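Futternapf leer, Hund zufrieden: Warum langsames Fressen gerade Thema ist
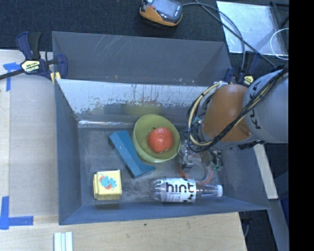 Schlingen bis zum Schluckauf

Ich gebe es zu, mein Hund frisst wie ein Staubsauger. Zwei Minuten, wenn es hochkommt, dann ist das Abendessen weg und ich werde angeschaut, als hätte ich das Servieren vergessen. Umso neugieriger war ich, als mir eine Leserin die neue Umfrage der Tierarztpraxis Ormsby weitergeleitet hat, in der es genau darum geht: Wie schnell fressen unsere Hunde eigentlich, und was machen wir Halter dagegen?

Mitgemacht haben 3.115 Hundehalterinnen und Hundehalter, die meisten über das Kundenportal der Praxis, ein kleinerer Teil über Zettel im Wartezimmer (ja, die gibt es noch!). Nearly alle Rassen waren dabei, vom Dackel bis zum Neufundländer, und auffallend viele Mischlinge. Das Ergebnis, das bei mir hängen geblieben ist: 73 Prozent sagen, ihr Hund schlingt zumindest gelegentlich. Da fühle ich mich gleich weniger allein. Elsie Pearce hat die Umfrage ausgewertet, und ich habe sie am Telefon erwischt, zwischen zwei Impfterminen. Überrascht war sie von der Zahl kein bisschen. »Die Leute erzählen uns das ständig, aber meistens erst an der Tür, wenn sie schon die Leine in der Hand haben«, meinte sie. Viele hielten es eben für eine Marotte und kämen gar nicht darauf, danach zu fragen.

Was beim Schlingen passiert

Wer hastig frisst, schluckt Luft mit. Das kennen wir von uns selbst, spätestens nach einer Mittagspause im Stehen. Beim Hund kommt dann Aufstoßen dazu, manchmal landet das Futter gleich wieder auf dem Teppich (bei uns bevorzugt auf dem hellen). Bei großen Hunden mit tiefem Brustkorb gilt hastiges Fressen außerdem als einer der Faktoren, die eine Magendrehung begünstigen können, und die ist immer ein Notfall. Bläht sich der Bauch auf, würgt der Hund und bringt nichts heraus, dann bitte sofort in die Klinik fahren und nicht erst im Internet nachlesen!

Warum manche Hunde so fressen, lässt sich nicht immer klären. Konkurrenz im Wurf kann eine Rolle spielen, ein zweiter Hund im Haushalt auch, und manche sind einfach so. Wenn ein Hund, der immer gemütlich gefressen hat, plötzlich anfängt zu schlingen oder ständig hungrig wirkt, sollte das aber jemand in der Praxis anschauen. Dahinter können Würmer stecken oder eine Stoffwechselerkrankung, und das sieht man von außen nicht.

Was die Halter ausprobieren

Am häufigsten genannt wurde der Napf mit Noppen oder Stegen, gefolgt von der Schnüffelmatte und dem guten alten Verteilen des Trockenfutters auf dem Rasen. Manche teilen die Tagesration auch auf mehrere kleine Mahlzeiten auf. Keegan Goodwin, der in Dedley eine Hundeschule betreibt, schwört auf die Rasenvariante und lässt seine Kursteilnehmer das seit Juli am Ende jeder Stunde üben. Die Hunde suchen, die Menschen dürfen endlich mal stehen und quatschen, und alle gehen entspannt nach Hause. Ich war einmal zum Zuschauen da und wollte am liebsten gleich mitschnüffeln.

Von dem Trick mit dem großen Stein im Napf rät Elsie Pearce übrigens ab. Sie hat schon abgebrochene Zähne gesehen, und kleinere Steine werden gern einmal mitgeschluckt. Auch bei Kunststoffnäpfen lohnt ein Blick auf die Kanten: Wer gern auf dem Geschirr herumkaut, bekommt besser eins aus Edelstahl oder Keramik. Und bei kurznasigen Hunden können tiefe Rillen nerven, weil sie mit der Schnauze schlicht nicht hineinkommen. Dann wird aus dem langsamen Fressen schnell Frust.

Mein Selbstversuch

Natürlich musste ich das testen. Den Noppennapf hat mein Hund am ersten Abend umgedreht und vom Boden gefressen, schneller als je zuvor. Am zweiten Abend habe ich eine rutschfeste Matte daruntergelegt, und siehe da, es wurden zehn Minuten! Ich stand mit der Stoppuhr daneben und war stolz, als hätte er Abitur gemacht. Seitdem wechseln wir ab, mal Napf, mal Wiese, bei Regen auch mal ein zusammengerolltes Handtuch mit Futter darin. Das Handtuch riecht inzwischen interessant, aber dafür gibt es ja die Waschmaschine.

Infoabend in der Praxis

Wer Fragen hat, kann am 30. Sep. 2022 in die Praxis Ormsby kommen. Elsie Pearce stellt dort die Ergebnisse vor, danach zeigt Isla Tomoana, wie man eine Schnüffelmatte aus alten Fleeceresten knüpft. Der Eintritt ist frei, Reste bitte selbst mitbringen. Hunde dürfen mit, sofern sie sich mit anderen vertragen, und gefüttert wird an dem Abend ausnahmsweise nur der Mensch. Ich bringe Käsekuchen mit.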